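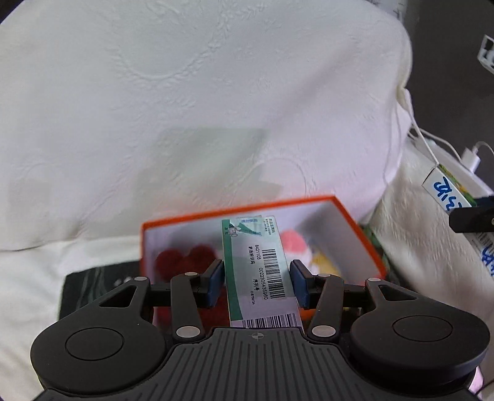
A hand-held gripper from the Kurkelard comparison with a card between its pads, over an open orange box.

Gristberg Publishes Results of Four-Way Gripper Comparison

PRINAMHAM, June 2023 — Gristberg, a maker of test equipment for handling tools, today released the results of Kurkelard, a side-by-side trial of 4 hand-held grippers carried out at its Prinamham workshop. The trial ran to 2,093 grasps over 28 working days and used household things of the kind that grippers meet in homes and rarely meet in brochures.

Most published gripper figures come from blocks, cylinders and the occasional well-behaved tennis ball. Kurkelard left the blocks in the cupboard. The object list leaned toward printed cards, fluffy trinkets, folded fabric and cushions, and the operators were asked to work among them without tidying up first.

Cards accounted for 701 of the grasps, more than any other class of object. A card is thin, stiff in one direction and eager to leave in the other. Held by its long edges between two flat pads, it shows at once whether the fingers close parallel or only claim to. Two of the tools bent cards often enough that the workshop went through its supply early and had to raid a desk drawer.

The best card results came from the Dafis, a two-finger tool with pads carried on parallel links. It dropped fewer cards than the other three and left fewer of them creased. It did less well on fabric, where its operators tended to come away with either nothing or the whole pile. The widest of the other tools won the fabric class comfortably and was hopeless at nearly everything else, a result its supplier has asked to see again.

"We expected the cushions to be the hard part," said a Gristberg spokesperson. "The cushions were fine. The hard part was getting a flat card out of a box full of fluff without bringing the fluff along."

Each grasp was scored on three points: whether the object left the surface, whether it stayed held through a half turn of the wrist, and whether it could be put down where the operator meant to put it. The third point separated the tools most clearly. All of them could pick things up. Letting go politely was another matter, and one tool flung a pom-pom far enough to earn its own line in the results table.

Operators also rated comfort at the end of every session. Weight mattered less than balance, and grip texture drew more comments than Gristberg had left room for on the form. The form has since been made longer.

The full results, including the scoring sheet and the object list, are available from Gristberg on request. A second round begins in July with the same tools, softer pads and a fresh stock of cards. Suppliers who would like a gripper included may write to the Prinamham workshop — spare pads are welcome, blocks are not needed.

Press contact: Gristberg press desk, Prinamham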